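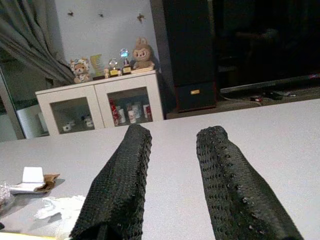 Heller Tisch, November

Ich habe wieder angefangen, ins Kino zu gehen. Klingt banal, aber nach zwei Jahren, in denen ich fast nur auf dem Sofa geguckt habe (und davon die Hälfte mit dem Handy in der Hand), ist das für mich eine kleine Umstellung. Schuld ist das Bivlow, unser kleines Kino hinter dem Bahnhof, das im Herbst eine Reihe mit deutschsprachigen Krimis und Heimatfilmen aus der dritten Reihe gezeigt hat. Also Sachen, die man sonst nachts um halb zwei im Dritten erwischt und dann doch bis zum Ende schaut.

Und genau darüber wollte ich schreiben, nämlich über Synchronisation. Ich weiß, ich weiß, das Thema ist ein alter Hut. Jeder hat dazu eine Meinung, und meistens ist es die, dass man selbstverständlich alles nur noch im Original sieht. Das habe ich jahrelang auch behauptet. Auf Partys sowieso. Zu Hause lief dann trotzdem die deutsche Fassung, weil ich nebenher Wäsche zusammengelegt habe.

Im Bivlow lief als Ausreißer in der Reihe auch ein griechisch-deutscher Film, "Karagiannis", so heißt der Mann, um den es geht, ein Uhrmacher, der in den siebziger Jahren nach Duisburg kommt und da eine Werkstatt aufmacht. 178 Minuten! Ich hatte mir extra ein zweites Brötchen eingepackt. Gezeigt wurde er an zwei Abenden, einmal im Original mit Untertiteln und einmal in der alten deutschen Fernsehsynchro, und ich bin tatsächlich in beide Vorstellungen gegangen. Fast sechs Stunden Uhrmacher. Mein Rücken hat mir das bis heute nicht verziehen.

Aber was für ein Unterschied! Im Original redet Karagiannis mit seiner Frau griechisch und mit der Kundschaft ein ziemlich holpriges Deutsch, und der halbe Film lebt davon. Es gibt eine Szene am Ladentisch, in der eine Kundin ihn dreimal verbessert, und jedes Mal wird er ein bisschen leiser. In der Synchro redet er einfach durchgehend Deutsch, mit so einer tiefen, warmen Märchenonkelstimme, und die Kundin verbessert ihn immer noch. Nur weiß man jetzt überhaupt nicht, warum. Der Mann spricht ja perfekt! Sie wirkt dadurch komplett verrückt. Im Saal haben ein paar Leute gelacht, ich auch, und danach hatte ich ein schlechtes Gewissen.

Trotzdem (und das hat mich überrascht) mochte ich die zweite Vorstellung lieber. Bei der ersten war ich so mit Lesen beschäftigt, dass mir die ganze Ausstattung durchgerutscht ist. Die Tapeten, die Uhren an der Wand hinter ihm, das Radio, das in jeder Szene woanders steht. Und wie die Schauspielerin, die seine Frau spielt, beim Zuhören immer an ihrem Ärmel zupft. Das habe ich alles erst beim zweiten Mal gesehen. Kann natürlich sein, dass man beim zweiten Mal sowieso mehr sieht, egal in welcher Sprache. Ein sauberes Experiment war es jedenfalls nicht.

Seitdem höre ich ganz anders hin. Am Wochenende habe ich die ersten beiden Folgen von "Roltunar" nachgeholt, dieser Fantasyserie, von der mir alle vorgeschwärmt haben, und die Synchro ist technisch einwandfrei und gleichzeitig irgendwie tot. Alle klingen, als stünden sie im selben kleinen, gut gedämmten Raum, auch wenn sie gerade auf einem Berg im Schneesturm herumschreien. Ich musste dann immer darauf achten und habe von der Handlung nur noch mitbekommen, dass irgendwer irgendwem ein Horn geklaut hat. Falls das wichtig war, schreibt es mir bitte in die Kommentare.

Bei den alten Fassungen ist das anders, finde ich. Die sind oft schlampig, da passt die Lippe nicht, da wird mal eben ein Witz reingeschrieben, der im Original gar nicht vorkommt, aber die Leute haben hörbar Spaß. Oder ich bilde mir das ein, weil ich mit diesen Stimmen aufgewachsen bin. Für mich gehört zu einem verregneten Nachmittag einfach eine Männerstimme, die mindestens vierzig Zigaretten am Tag geraucht hat und "Hör mal, Kleiner" sagt.

Was mich dagegen wahnsinnig macht, sind Kostümfilme. Im Bivlow lief noch einer, der 1749 an irgendeinem winzigen Hof spielt, und da sagt der Fürst in der deutschen Fassung wörtlich: "Das geht gar nicht." Ich bin fast vom Sitz gefallen. Im englischen Original sagt er etwas viel Steiferes, ich habe zu Hause nachgeschaut. Wer entscheidet so etwas? Sitzt da jemand und denkt, wir verstehen es sonst nicht? Ich will ja keine Perücken in der Grammatik, aber ein bisschen Abstand hätte der Mann doch verdient, er ist immerhin Fürst.

Ach ja, und Untertitel sind auch so eine Sache. Beim Original von Karagiannis waren sie weiß, und es gibt eine lange Szene, in der alle an einem Tisch mit weißer Decke sitzen. Da konnte ich nur raten. Ich glaube, es ging um eine Erbschaft. In der synchronisierten Fassung ging es dann um ein Auto.

Jetzt zum praktischen Teil, weil ich beim letzten Mal danach gefragt wurde: Meine Filme leihe ich inzwischen bei Brareo, das ist der kleine Laden mit Versand, bei dem man noch richtige Scheiben bekommt. Man darf bis zu 30 Tage behalten, was man ausleiht, und das ist für jemanden wie mich ideal. Ich brauche nämlich drei Anläufe, bis ich einen Film wirklich einlege. Auf den Scheiben sind meistens beide Tonspuren drauf, und ich habe mir angewöhnt, die ersten zehn Minuten im Original zu gucken und dann zu entscheiden. Manchmal wechsle ich auch mittendrin, was meinen Mitbewohner in den Wahnsinn treibt. Er ist ein strenger Originalgucker, sogar bei Dänisch, und er kann kein Dänisch.

Die Auswahl bei Brareo ist übrigens etwas wild sortiert. Ich habe unter "Komödie" schon einen sehr, sehr traurigen Film über eine Molkerei gefunden. War aber gut! Und die Synchro war großartig, mit richtigem Dialekt, allerdings Hessisch, obwohl der Film in der Normandie spielt. Nach einer Viertelstunde hat mich das gar nicht mehr gestört, ich fand die Normandie danach sogar sehr hessisch.

Im Winter macht das Bivlow angeblich eine Reihe mit Stummfilmen und Live-Klavier. Damit wäre die Frage nach der Sprache erst mal vom Tisch, wobei auch da Zwischentitel übersetzt werden müssen, und ich sehe mich schon wieder meckern. Karten gibt es nur an der Abendkasse ab 19 Uhr, und man sollte sich ein Kissen mitbringen, vor allem für die hinteren Reihen. Die vorderen sind neu gepolstert, aber da hat man dann den Nacken.

Schreibt mir gern, welche Synchro ihr liebt, obwohl sie furchtbar ist. Ich sammle die jetzt.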